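Marker cube keeps dropping out when I start a demo close to the table edge

Posted by Gerrit Motaung, 14/06/2026

I'm collecting demonstrations with a pair of hand-held grippers, one per hand, with a marker cube on top of each. The first task is small: start with both grippers near the front of the table, take hold of a folded card, lift it, set it down further back. I have 70 episodes so far and I want to have a decent set before I train anything.

My problem is the start. In a good part of the episodes the pose of the right gripper jumps or goes missing for a moment, nearly always while I'm down low near the table edge. Once I've lifted the card and moved back over the table it tracks well. The left one is mostly fine.

I have already redone the calibration between cube and gripper. I also swapped the two grippers over, and the trouble stayed with my right hand, so I don't think it's the hardware.

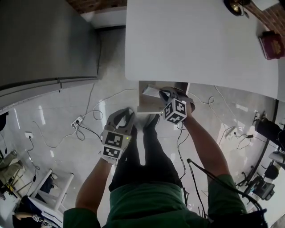 I stand for all of this and look down at my hands, so the head view has both grippers in it plus a lot of floor. The floor is glossy tile and gets long streaks of glare. I don't know whether that matters or whether it's how I hold the thing. Two questions, then. What should I change at the start of the episode? And can I keep the episodes with short dropouts, or do they have to go?

Ornano

I had the same thing last year with a similar setup. Look at your raw frames for the bad stretch and step through them one by one before you change anything. In my case there were two separate causes and I'd been treating them as one.

The first was angle. When you reach down to something low you tend to roll your wrist, and the cube turns so that the camera gets one face nearly flat on and the others at a very steep slant. A single face gives you a poor estimate of tilt, and the solver can flip between two answers from frame to frame. That would be your jumps. Try to keep two faces in clear view. It feels stiff for the first few takes and then you stop noticing.

The second was exposure. If the camera sets its own exposure, bright streaks on the floor will pull the rest darker, and white cube faces near a white table can go the other way and wash out. Fix the exposure by hand, a bit on the short side so the black squares stay sharp when you move. Then lay something matte on the tiles where you stand. A cheap gray rug did it for me.

As for the old episodes, I keep any with a gap of up to 8 frames and fill it in, provided the gripper is moving slowly on both sides of the gap. Longer than that, or any gap while the fingers are closing, and I throw it out. The closing part is what the model has the most trouble with and I don't want made-up motion in there. Jumps are worse than gaps. A gap you can find with a script, but a jump looks like data, so put a speed limit in your check and flag everything over it.

Tudow

just move the card in from the edge. problem solved

Gerrit Motaung

Moving the card in does help, I tried it with some 35 takes. But I want the edge position in the set, otherwise the model will never have seen it.

Stepped through the frames as Ornano said. It's mostly the angle. I was rolling the right wrist outward by a lot more than I thought. I've fixed the exposure too and will get a mat.

Hung

Agree with keeping the edge position. One thing to add about the start. Hold still for 3 seconds with both cubes in view before you reach for anything, and trim that part off later. It gives the tracker a clean lock, and it gives you an easy place to check that left and right haven't been swapped in the labels. You said you switched the grippers over, so check that the calibration file was switched with them. I lost most of the work I did in March to exactly that.

Also vary where you stand. If every demo begins with your feet in the same spot, the head view hardly changes, and the policy may pick up on the background – cables, chair, whatever is on the floor – when you want it looking at the card. Shift half a step left or right every few takes. You don't need to tidy up for it, a bit of mess that changes between sessions is fine.

I'd disagree with Ornano on filling in gaps, though. With a set this small I would record those again. It takes less time than writing the fill code and then wondering whether you trust it.

Ornano

Fair point for a small set. I'd still write the speed check.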